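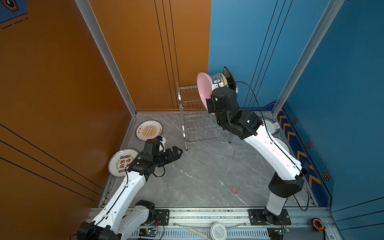 I had the Ekix fingers on both arms for most of November, and last week I finally got to the comparison with the Pritel set. Same arms, same controller, same dish rack task. The only thing I changed was the fingers, plus 2 lines in the config for the closing width.

The Ekix fingers have deep teeth. They hold a bowl rim well, even when the bowl comes in at a bad angle. Plates lying flat are where they struggle. The tips are too thick to get under the edge, so the arm pushes the plate along until it hits something. Out of 500 tries, 37 ended that way before I stopped the run and changed the approach angle.

The Pritel fingers are thinner and have a soft pad. They get under a plate edge most of the time. They also let a bowl turn in the grip, and once it starts to turn it doesn't stop. I tried more force, up to the limit the controller allows, and the motor got hot enough that I backed it off again.

I also moved the wrist camera forward a little – Hanrahan's bracket has slots, so it took five minutes. The view of the fingertips is better, but redo the calibration after you do this. I forgot and lost an evening to it.

The Steltasum controller was fine with both sets. My one complaint is that it drops the saved force settings on a restart, so I keep them on a piece of paper taped to the desk.

For now the Ekix fingers go back on one arm for bowls and the Pritel ones stay on the other for plates. Next I want to try filing the Ekix tips down a bit. A spare pair is on order.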